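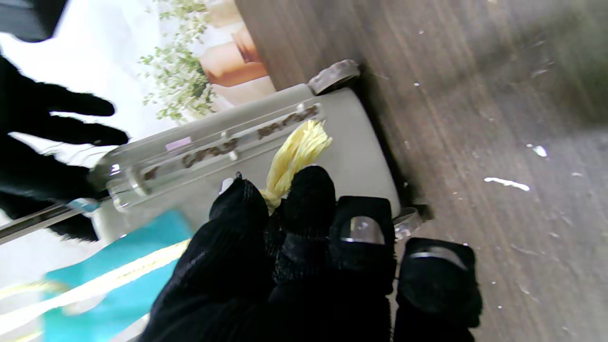 Page last changed: 5 May 2026

Hand equipment for the Irkstead bench: gallery and planning notes

Prirkwood is preparing an equipment request for the Irkstead handling bench, covering hands, hand coverings, fingertip pads and the spares needed to keep two hands in service. The gallery supports that request. It is meant for those who will read the budget sheet without having spent time at the bench, and for the workshop staff who will have to live with whatever is bought.

Prices are held in the budget sheet and are not repeated on this page, except where a figure affects how the order is split. All sums are in pounds and exclude VAT.

Picture 1. Gloved hands at a grey cylinder with clear wheels, viewed from the wrist. Black knit glove, with clear rounded pads on two of the fingertips. Budget lines affected: gloves, pads, wrist camera.

Notes to picture 1

Gloves. The knit glove is treated as a consumable and should not be entered under capital. The request asks for one type of glove in one size for both hands, so that a single stock bin serves the bench. Lã supplied the trial batch in April and has offered a fixed price for repeat orders. The price holds only if the full year's quantity is called off under one order number. Split orders go back to list price.

Fingertip pads. Pads are priced per set at £14 below the glove line in the first quotation and level with it in the second. The second quotation includes adhesive; the first does not. Compare the two only after adding adhesive to the first. Pads should be ordered with a stated hardness and a stated thickness, as the supplier's part number covers more than one grade.

Wrist camera. A small camera at the wrist gives a close view of the fingers and the part, and a poor view of anything beyond them. Large parts will fill most of the picture. Where an operator needs to see the whole part as well, a fixed overhead camera must be budgeted separately, with its own mount, cable and network port. The present request includes the wrist units only.

Long parts. A cylinder lying on its side can be approached by either hand or by both. If two-handed work is to be a requirement, it must be written into the specification, as it changes the controller, the licence and the floor space. Trultov quotes a single controller for two hands. The other bidder quotes one controller per hand and a link module – the link module appears on a different page of the quotation and was missed at first reading.

Soft and loose items. The yarn tassel on the cylinder is a fair instance of a detail that a rigid test block does not have. Acceptance tests should include at least one part with loose strands, one with a clear plastic surface and one with a smooth matte finish. Test parts are cheap and can come from the workshop allowance.

Order split

Order A, capital: two hands, controller, wrist cameras, mounting plates, installation.

Order B, consumables: gloves, pads, adhesive, cleaning cloths. Ceiling £700 for the first year.

Order C, spares: one finger assembly, one cable set. Estimated at £514 from Trultov and £414 from the other bidder, whose cable set is shorter and will not reach the cabinet in its present position. Moving the cabinet has not been priced.

Orders A and C should go to the same supplier so that the warranty covers the spare finger once fitted. Order B can be placed separately and need not wait for the capital decision.

Still open

Whether the warranty remains valid with a third-party glove fitted. Trultov has been asked to confirm in writing. The other bidder's terms already allow it.

Whether service visits are charged from the supplier's depot or from the nearest engineer. The difference matters at Irkstead, where the travel charge may exceed the labour.

Whether training is included in installation. Both quotations mention it and neither states the number of places.

Corrections to any budget line should be sent to the Prirkwood equipment desk, quoting the order letter.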